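4.2 Where people fold

I went into this part of the study thinking the interesting stuff would be in the folds themselves. I had a whole coding sheet for them (halves, thirds, sleeves in first, hood in last) and I was very proud of it. Then I read through the first batch of home diaries from Grindon and saw that people kept writing about their beds. The bed was too soft, the bed had someone asleep in it, the bed was the only flat place in the apartment big enough for a bath towel. So this section is about surfaces, and the coding sheet has moved to the appendix.

Quick reminder of the numbers. We had 100 households, split between Grindon and Mustitz, and 65 of them named the bed as the place where they fold most of their laundry. The rest used a table, a couch, the top of the dryer, or their own lap - one man in Mustitz folds everything standing up, against his chest, and he was very firm that this is the correct way. I tried it for a week and my T-shirts came out shaped like kites.

What does a bed do to a fold? A few things, going by the diaries. It gives when you press on it, so a crease that would go in sharp on a table goes in soft. It also holds on to cloth a bit, and people liked that. Fleece on a cotton sheet stays where you put it, and several diary keepers said they could let go of one side while they brought the other side over. On a polished table the same sweater would slide off toward the edge (Yoon-hee Ok, who coded the table diaries with me, started calling these "runaways," and the name stuck in our notes).

The pattern on the bedding came up much more than I expected! People with checks or plaids told us they line things up with the stripes without really thinking about it. One Grindon diary has a lovely line about "borrowing the corner off the sheet." People with plain bedding used the edge of the mattress for the same job, or they didn't bother. I'd love to say the plaid folders made straighter piles, but we didn't measure the piles, and I regret that now.

Then there's thickness. Following Kulkarni's sorting scheme, we put fleece, felt and heavy knits in one group and called them lofty fabrics. These are the ones people complain about. A lofty garment folded into a rectangle doesn't stay very rectangular, and a hood makes it worse, as there's always a hump somewhere. Some people tuck the hood inside, some lay it on top and let it be a hump. A flat piece of thick cloth is much easier, and in the diaries it mostly gets one or two folds and no comment at all.

Figure 6 shows red cloth on gray plaid bedding. 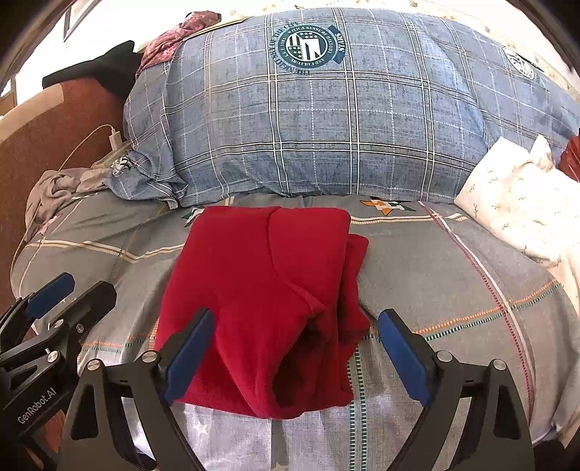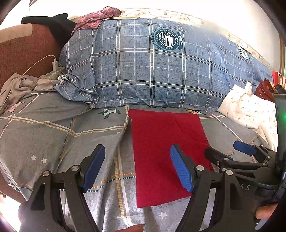
Figure 6. Folded red fabric on a gray plaid sheet, with the bulkier bedding beyond it.

Does a softer bed mean people fold more slowly? Going by the diaries, we can't tell. We asked for start and finish times, but only 36 households filled them in for every load, and hardly any of those told us what kind of mattress they had. The follow-up form we're sending out in December asks for both.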